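Ticket: Latik keeps losing my recipe tags after sync
Status: open, waiting on me

Okay, picking this back up after lunch. Quick recap for whoever gets it next: I have 3,767 recipes in Latik, and every time my laptop syncs with my phone, a bunch of the tags go missing. The recipes are fine! Photos are fine too. It's only the tags (dinner, freezer, "kids hate this" and so on).

Stuff I tried this morning:
Logged out and back in on both. No change.
Reinstalled Latik on the phone. Took forever, same result.
Turned off the Grarketti import add-on - fewer tags vanished, but some still did.
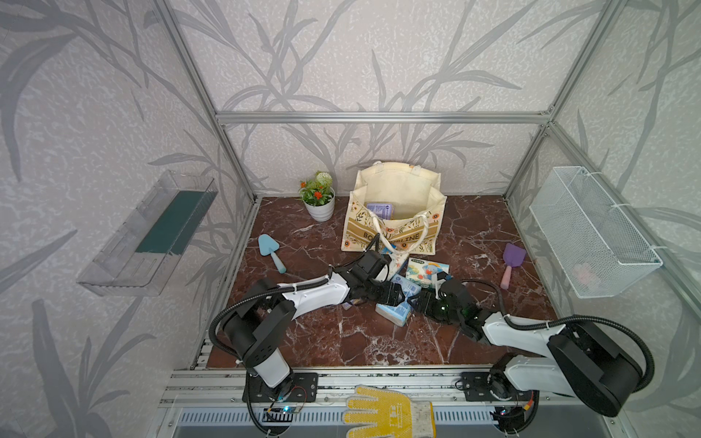
Does it matter which device I sync first?
Sync the laptop first and let it finish completely before you open the app on the phone, so the phone doesn't push its older tag list back up.

So I did that. Laptop first, waited for the little check mark, then the phone. Better! The sync got to 98 percent and hung there, though, and I had to close the app and start over. Second go went through and I'm down to 5 recipes with no tags, all of them soups I brought over from Zirarari back in September.

I opened one up and the tag has a stray space at the end of it ("soup " instead of "soup"). I bet the old export did that. Retyped the tag by hand on 4 of them and synced again,
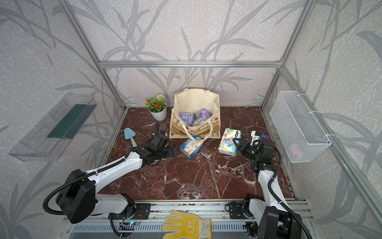 and those are holding so far. I left the last one alone on purpose so you folks have a broken one to look at - it's the lentil one with the long title.

Still to do on my end: turn Grarketti back on and see if the mess comes back, and send the log file once I find where Latik hides it on a laptop. If there's a way to strip the spaces in one shot, please tell me before I import my baking folder.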